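Saswood Household Surfaces and Small Items
Data card, version 2
Maintained by Driltley

Summary

The Saswood collection records small everyday items on the surfaces where people tend to drop or leave them. It covers bare floors, soft floor coverings, the joins between the two, and tabletops. The current release holds 1,900 still images, grouped by surface.

Contents

floor_wood: wooden flooring, with and without items
floor_soft: rugs and other soft coverings
floor_join: places where one floor material meets another
table: tabletops, including wood-grain finishes
items.csv: one row per labelled item, with 18 item classes
notes.txt: changes from the previous version

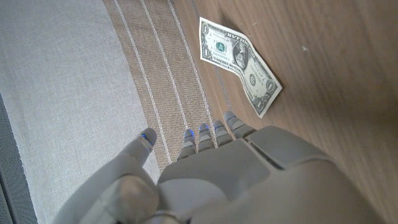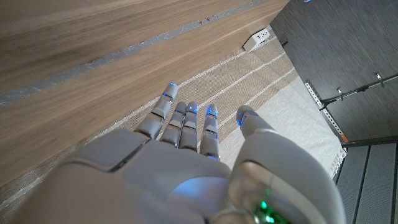
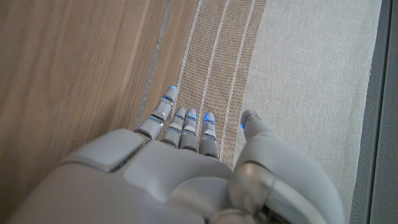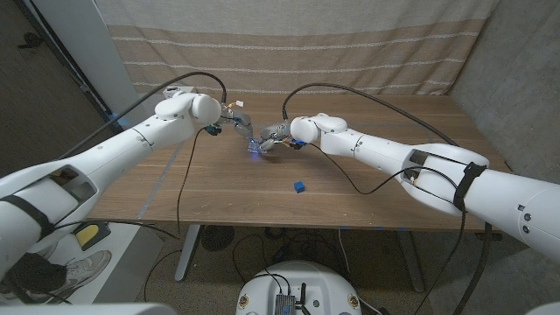 Surfaces in the collection. First: a US one-dollar bill on a brown wooden floor. Second: beige floor covering. Third: wood meeting rug. Fourth: a tabletop with horizontal wood grain.

Labelling

Surface labels were assigned before item labels. Where more than one floor material is present, the image is filed under floor_join, even if one material takes up most of the view. Colour names follow the Tarigan list supplied in the release folder. Grey and beige are kept as separate values.

Paper money is labelled "banknote" regardless of currency or denomination. Curled and folded notes share that class. Items that are clear or lit are labelled by form where the form can be made out, and otherwise as "small object, other".

Known limitations

Wood is over-represented among the floor materials. Tile and outdoor paving are not included. Coins make up fewer than 15 of the labelled items and should not be used as a class of their own.

Access and use

Released for research and teaching under the Prosteck terms, a copy of which is in the licence folder. Corrections to labels should quote the row number in items.csv and are incorporated each November.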